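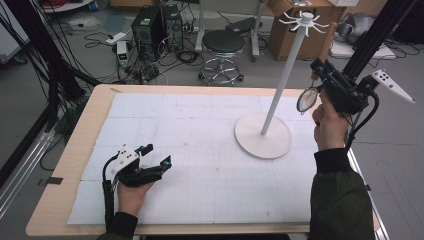
Writing the rules for the two-handed recording bench: my project report

When I picked this project I thought I'd be spending my evenings on clever code. What I got was a rulebook. I'm quite proud of it now, but I should admit at the start that "good practice for recording demonstrations with hand-held grippers" didn't sound like much fun when I signed up for it.

The set-up, quickly. At the Nyitrai workshop a person holds one gripper in each hand, does a small household job at a table, and the recording goes off to train a robot arm to do the same job. We call the bench Tirkitz (it was named before I joined and I never found out why). My task was to work out what rules the people at the bench should follow, write them down in words anyone could use, and check whether having them made any difference.

I started by reading the safety sheets we already had. There were two. One came with the Durkar arm, and it was all about fences, stop buttons and staying out of reach of a moving machine. Very sensible, and almost no use to someone sitting down with a gripper in each fist and no moving arm anywhere near them. The other was a page of notes called Carnis, left by an earlier student, which said things like "be consistent" and "tidy up". I agree with both! But consistent how, and tidy up when?

So I went through old recordings, 1168 of them, which took me most of December and a shameful amount of toast. I marked every one I'd have thrown away and wrote down what had gone wrong. I threw out 157. The biggest pile was bad starts: the person was already moving when the recording began, or the grippers had set off from somewhere different each time. Next came the cable problems, where a lead had caught on a sleeve or a table edge and you can see the hand give a little tug halfway through. After that it was mostly things left on the table from the job before.

The rules I ended up with fit on one side of paper. I had 12 in the first draft and people simply didn't read to the bottom, so I cut it down to these:

Before you sit down, walk the floor from the door to the bench and move any cable you'd have to step over.

Put only the things you need for this job on the table. Mugs from the last job go back on the shelf.

Run each gripper lead down beside your wrist and let it hang with some slack. Move both hands as far as the job needs, once, before you record.

Rest both grippers still for a slow count of three at the start, and again at the end.

If you drop something, stop and throw that one away. Don't pick it up and carry on.

Swap with someone else when your hands get tired, even if you're in the middle of a batch.

The fifth one caused arguments. Some of the others felt a dropped mug that gets picked up again is useful, because a robot will drop things too and ought to see how a person sorts it out. I think that's a fair point, and I changed the wording so that you can keep a drop if you label it as one. What I didn't want was a pile of unlabelled drops mixed in with the good ones, which is what the old recordings had.

Then I tested it. I asked people who hadn't used the bench before to record 52 goes at a hanging job with my sheet taped up beside them, and I marked those the same way as the old ones. I threw away three. I was thrilled, obviously, but please don't read too much into it. The test was small, everybody knew I was the one marking, and new people are careful anyway. It would have been much better to have someone else do the marking without knowing which recordings were which, and if I had another term that's the first thing I'd do.

A few things I'd change. The rule about tired hands is too vague. People will say they're fine until their wrists ache, so it probably needs a set time, and I haven't got the evidence to say what the time should be. I also wrote nothing about left-handed people until one of my testers asked which gripper should do the fiddly part (I hadn't even thought of it, sorry!). For now the sheet says either hand is fine as long as you stick to it for the whole batch.

I'd also like the sheet to live with the recordings. At the moment it's a bit of paper, and if somebody changes a rule there's no way to tell which recordings were made under the old one. A version number typed in at the start of each batch would sort that out, and I've asked for a box to be added to the form.

Handed in 2022-09-07.

Contact the workshop office | © Nyitrai student projects | Back to top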